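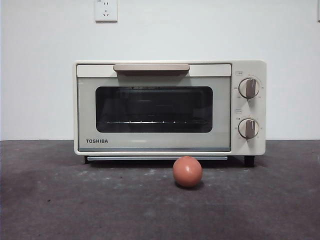
The little toaster oven, cream with a greenish door.

2020-03-25

So I've been baking bread. Yes, me and everybody else with a kitchen, I know, but in my defense I started the sourdough starter back before the flour shelves got cleaned out, so I'm calling it a coincidence.

Some of you will remember my last attempt, the July in Votville when it was so hot that the jar crawled out from under its lid and glued itself to the windowsill. I swore off the whole thing after that. Then a few weeks ago I was cleaning out a cupboard, found half a bag of rye from Chacko (the grocery on the corner with the good pickles, not the new one) and thought, well, why not. Rye flour, water, a jam jar. It sat there doing nothing for three days and smelled like old socks on the fourth, and by the end of the first week it was doubling like crazy!

The recipe I'm using is an old one from Skurovow that came on a photocopied sheet inside a secondhand cookbook. It's pretty bossy. It wants 700 grams of flour and doesn't say what kind, and then it tells you to knead "until content." Me or the dough? I went with a mix, 300 grams of rye and the rest plain white, and I stopped when my arms hurt. It was sticky the whole way through and I had to scrape it off the counter, my watch and one sleeve.

First loaf: a brick. I mean it, you could have propped a door open with it. I was impatient and only gave it two hours to rise in a kitchen that was frankly freezing. The crust was good, though, so we ate the crust and the birds got the middle.

Second loaf I left overnight under a damp towel and it went the other way – flat, wide, sour enough to make my eyes water. I loved it. I was the only one in the house who did. Toasted, with a lot of butter and a little honey, it was perfect, and I'll fight anybody on that.

Third loaf is the one I'm writing about, really. I put the weight of everything on the scale afterward because I was so proud, and it came out at 1036 grams, a proper round loaf with a crack right across the top like the ones in the bakery window. I baked it for 47 minutes and then stood there knocking on the bottom of it like somebody was home. The sheet says to wait until it's completely cool before cutting. I waited as long as it took to find the knife.

A few things for next time. More salt. I've been using a heaped teaspoon and it wants two. I also want to try caraway, which the sheet has penciled in the margin with a question mark, and maybe a bit of molasses. And I need a better basket for the rise – right now it's a colander lined with a Flukik tea towel, and the holes leave bumps all over the dough. Kind of cute, but the towel sticks.

If you've got a way to keep rye from welding itself to cloth, please put it in the comments. I've tried white flour and it just soaks right in. Somebody mentioned rice flour ages ago on the soup post, but I haven't seen any in the stores lately.

Loaf number four is on the counter now under its towel. I keep lifting the corner to look.

12 comments
Share 9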